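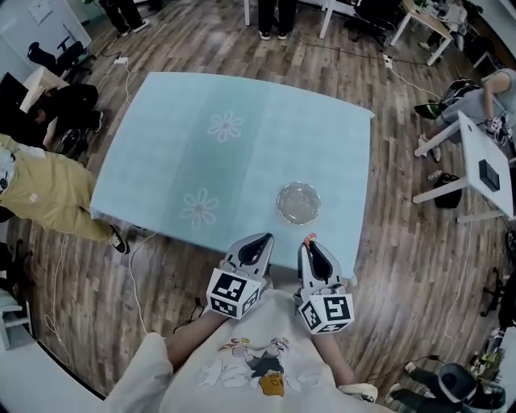
The tablecloth came first, as it usually does. Michalis Economou had been looking for something plain, and came home instead with a light blue one with flowers on it, white petals and a small middle, the sort of thing his aunt would have laid out for Sunday lunch and then told everybody not to spill on. He has grown very fond of it.

"You put it down and people want to come and stand by it," he told me, smoothing a corner with the flat of his hand. "A bare table, they walk past."

I have been thinking about tablecloths a good deal since I spent a Thursday with him at Plornari, the little company he runs with Unnur Ketilsson, which lends out table linen for parties, christenings and office lunches. They have 2,975 cloths on the shelves, and Unnur, who does the ironing rota and has opinions about starch, would like to reach 4,000 before she retires. Blue goes out most in summer. The creams come back with wine on them whatever the season.

Her rule for dressing a table is to put very little on it. One clear glass bowl, shallow and round, is plenty on a patterned cloth, because the flowers show through and you needn't buy any real ones (though she does, every week, for the kitchen). She likes it set a little off to one side – never bang in the middle, where it looks as if it's waiting for a photograph.

As for creases, she irons on the wrong side while the cotton is still damp, then hangs the cloth over a door overnight. Michalis folds his in a drawer and hopes for the best.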